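Setting Up a Folding Station and Changing the Jobs Around It

When Uver moved part of its returns folding to a two-arm station at the Cetalside site, the machine was the easy part. Most of the work was deciding what the people on that line would do next. These are the steps we followed from February on.

1. Write down the job as it is done now. Sit with the folders for a full shift. Ours handled 300 garments a shift, and a good deal of that time went on checking tags, closing zippers and picking off lint. The work order listed none of it.

2. Split the list. Give the station only the flat, repeatable part: sleeves in, hem up, fold over. Leave inspection, stains and missing tags with people.

3. Start with one garment type. We chose zip-up hoodies. They are harder than T-shirts - the zipper is stiff and the collar won't lie flat - but they made up most of the returns.

4. Lay each piece front up, with the collar away from the operator. Pull the hang tag clear of the shoulder so it does not end up inside the fold.

5. Name one operator per shift who can stop the station without asking a supervisor. Put this in writing and post it at the table.

6. Change the targets before the first live shift. If people are still measured on pieces folded, they will race the arms or stop checking. We moved to a weekly count of garments passed at inspection. The first full week came in at 1486.

7. Rotate. Feeding the table all day is duller than folding was, and people told us so in the first week. We now swap feeding and inspection every two hours.

8. Settle pay grades early. Operators who clear faults are doing a different job from the one they were hired for, and ours went up a grade after training.

Keep a paper log of every stop for the first month, with the garment type and what the operator did to clear it.
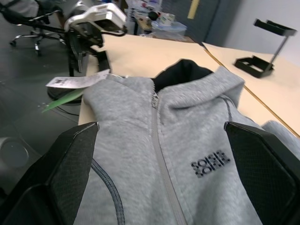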